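設備導入検討会 第3回 議事録

開催日:2026年7月9日
場所:Bokent 第二作業棟 会議室
出席:設備担当、生産技術、購買、経理
配布資料:見積書(Birnov、Doležal)、前回議事録、消耗品一覧

1. 前回議事録の確認
修正なしで承認した。3月の検討会から持ち越しとなっていた電源工事の件は、議題4で扱う。

2. 食器仕分け作業の現状
生産技術より報告。対象は引き続きプラスチック製のボウルとカップとする。緑の布をかけた作業台に色と大きさの異なる品を並べ、アームで一つずつつかむ作業を評価の基準とする。浅い皿状の品も対象に残す。

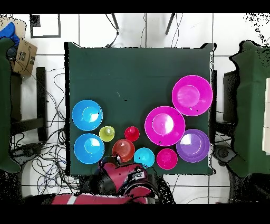

評価用の食器は現在の手持ちで足りているため、今年度の追加購入は見送る。ただし、半透明のカップは同じ品の入手が難しくなってきたとの報告があり、購買が代替品を2種類選んで次回までに提示する。
作業台の布は予備を含めて消耗品費で購入する。色は現行と同じ緑とし、しわの出にくい生地があればそちらを優先する。
経理より、消耗品と設備の区分があいまいな品目があるとの指摘があった。グリッパーの指先部品は消耗品、グリッパー本体は設備として計上することで合意した。

3. グリッパー及びアームの見積比較
購買より2社の見積について説明があった。単位はいずれも千円、税別。
Birnov:アーム本体とグリッパー一式で1,249。据付調整を含む。保守契約は別途で年105。
Doležal:グリッパーのみで217。アームは現有品を継続使用する前提。取付金具を含み、据付調整は当方で行う。
制御ソフトは両社ともDrivonに対応すると回答している。版の違いによる制限の有無は書面での回答がまだ届いていない。
主な意見は次のとおり。
・一式更新であれば不具合時の問い合わせ先が一つになり、現場の負担は軽い。
・現有アームにはまだ使用できる期間が残っており、今年度に一式を更新する理由としては弱い。
・縁の広いボウルと細いカップを同じ指先でつかめるかどうか、カタログだけでは判断できない。
・保守契約の範囲に指先部品の交換が入っているか、Birnovの見積書からは読み取れない。 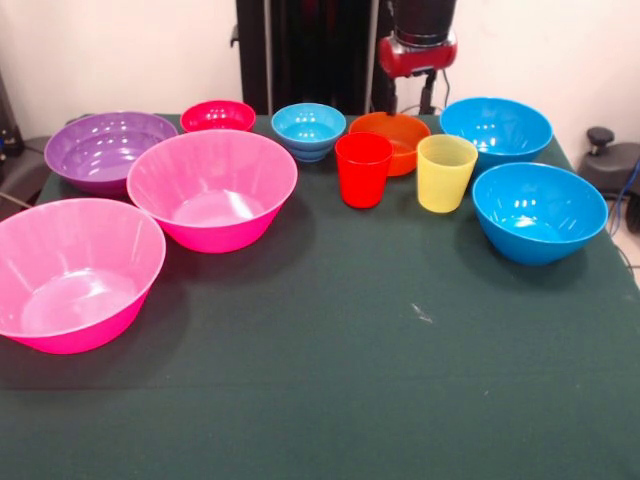

現有アームの継続使用を前提に、Doležalのグリッパーを第一候補とする。発注の前に貸出機による試験を行い、ボウルとカップの両方について結果をまとめる。貸出にかかる送料は検討費から支出する。
Birnovの一式更新は来年度予算の候補として残し、見積の有効期限の延長を依頼する。延長ができない場合は再見積とする。

4. 電源及び配線
作業台周辺の配線整理について、設備担当から案が出された。ケーブルを床に置かず、台の脚に沿わせて固定する。ケーブルカバーと結束材は消耗品費で購入する。
専用回路の増設は、アームを更新する場合にのみ必要となるため、今年度は行わない。3月に取得した工事見積は期限切れとして扱う。

5. 予算の扱い
グリッパーの購入費は設備更新費から支出する。試験の結果、第一候補が不適となった場合は購入を保留し、同じ枠の中で他社品を探す。枠の増額は求めない。
申請書には据付調整を自前で行うことを明記し、作業工数の見込みを添付する。

6. 宿題事項
・購買:Doležalへ貸出機の依頼、Birnovへ有効期限の延長依頼及び保守範囲の確認
・購買:半透明カップの代替品の選定
・生産技術:試験手順書の作成、Drivonの版に関する両社への書面照会
・設備担当:配線整理に要する部材の一覧作成
・経理:グリッパー本体と取付金具の計上区分の確認

7. 次回
貸出機の試験結果がそろい次第、設備担当が日程を調整する。

以上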